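# Members' Forum: Flulwood Allotment Association > Rules and Notices

## Proposed change to the waiting list procedure

**Secretary_FAA** wrote:

Members are invited to comment on the proposal circulated in May. Under the present rule, an applicant who declines a plot is moved to the bottom of the list. Under the proposed rule, an applicant may decline 2 plots without losing their position. There are 26 names on the list at present, and written comments will be put before the next general meeting.

**plot8_north** wrote:

I support the change. The plots at the Prurach Lane end flood in most winters, and it is unreasonable to penalise an applicant for refusing one of them. I would ask, however, that the reply period be stated in the rule itself. Fourteen days has been the custom but is written down nowhere.

**Chu** wrote:

I must disagree with the previous member. The list moves slowly enough already. If each person may refuse twice, a vacant plot could stand uncultivated for a whole season, and the neighbouring tenants will be left to deal with the bindweed. One refusal is sufficient.

Members should also note that the application form still has to be completed by hand, in black ink, and returned to the box at the main gate.
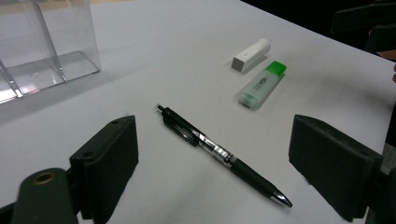

Does an applicant who moves house keep their place on the list? Their place is kept as long as the new address is within the parish and the Association is told in writing.

**Statik** wrote:

With respect to Chu, the delay comes from the reply period and would be the same under either rule. Four vacancies were offered last year and each took the full fourteen days, including those that were accepted. A period of 8 days would meet the objection – and could be adopted alongside the proposal.

**Chu** wrote:

Eight days is too short for anyone who is away from home. I would accept ten, provided that the limit of one refusal is kept.

**plot8_north** wrote:

Ten days is acceptable to me. I remain of the view that two refusals should be allowed, at least where the plot offered is on the lower ground.

**Secretary_FAA** wrote:

The comments above have been noted. The reply period will be put to the meeting as a separate motion, so that members may vote on each matter by itself. Amendments should reach me in writing by Tuesday, June 16, 2026.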